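Pushing task demos: how many per instruction, and where should the arm start?

Posted in Data Collection, 8 July 2020

I am recording teleoperated demonstrations for a language-conditioned pushing policy. Single arm, rod end effector, colored blocks on a board, one fixed camera. So far I have 169 episodes, each with one typed instruction such as "move the green star away from the red star". Behavior cloning on these gives a policy that reaches the correct block most of the time and then pushes in whatever direction was most common in the data.

Two things I can't settle. Should I reset the blocks to a random layout after each episode, or run instructions back to back from wherever the last one ended? And is 500 episodes a sensible target, or am I off by a lot? Control rate and action space are fixed, so please don't suggest changing those.

hasora_bench

Run them back to back. Resetting by hand gives you spread-out layouts with every block standing clear, and your policy then never sees a crowded one. We log continuous sessions and cut them into segments afterward, with the instruction written by a second person who watches the clip. Quality of the text goes up because it describes the motion that was recorded and not the motion that was planned.

Start pose matters too. If every episode begins with the rod at the same home position, the first second of each trajectory is nearly identical and the model can ignore the text during it. Let the rod start wherever it is, including in among the blocks. 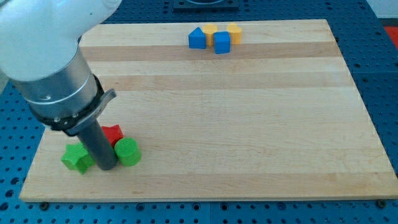 Rod down between the green star and the green cylinder, red star just behind; blue and yellow group at the far side.

From a layout like this one, "separate the green blocks" and "push the red star toward the blue cube" need different first moves. You want several instructions recorded from similar starts. On the count: 500 is low if it means 500 short segments. We saw direction errors drop at 3,000.

plondier

what camera are you using? mine had exposure drift and it looked exactly like this, wrong direction every time. lock exposure first

kerkura_lab

Agree with continuous logging, with one caution – split train and validation by session, never by segment. Adjacent segments share a layout and your validation loss will look better than it is. I would hold out 3 full sessions. Also check the balance of direction words in your text before recording anything else. It takes a few minutes and may explain the bias you describe.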